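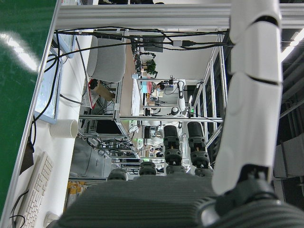
Gripper and keyboard, side bench.

May 2021

Travel archive notebook, Mullell route

Really good day on the oral histories! The last of the April recordings is transcribed, so we now have 247 pages of people talking about the old road between Perau and Mullell, and I could happily read the lot again from the start. I'd expected checkpoints and paperwork. What we've got is mostly food, cousins, lifts in the backs of lorries, and a very long argument over which side of the valley has the better bread.

Best bit so far is on tape 14 (the woman from the upper village). She describes crossing to Mullell for the market as a girl, before the line was drawn, and then says: "We didn't call it going abroad, we called it going down." I played it twice more just to hear how she says "down". The man on the next tape uses the same phrase, and he grew up on the other bank, so for him the walk would have been uphill. Lovely puzzle. Could be that "down" just meant towards the river, or towards money. Need to check the older tapes for it.

Map work: I've laid the two walking routes over the survey sheet. The northern one passes the chapel and the sheep pens and matches what everybody says. The southern one is a mess between the ford and Costa. Three speakers put the customs hut before the bridge and one puts it after, and she is very firm about it. It may have moved. There's a gap in the printed maps just when we'd want one, which is maddening, but the bus timetables might fill it (the stop was called Hut for years).

Money: the fare comes up again and again. 555 for a return, and always that exact figure, even from people who can't remember what year they travelled. I love this.

Spelling: the village is Furkis on our side's signs and at least two other things on the tapes. Keep Furkis in the index and put the spoken form in the notes as heard. Please don't tidy it up in the transcripts, I've had to put several back.

To do
Search "going down" in the early tapes
Ask the Costa library for bus timetables
Rescan sheet 2, the fold hides the ford
Tape 9, second half: hum on the left channel, try the other deck

Over 2 hours of tape 17 still to index. Starting with the wedding story.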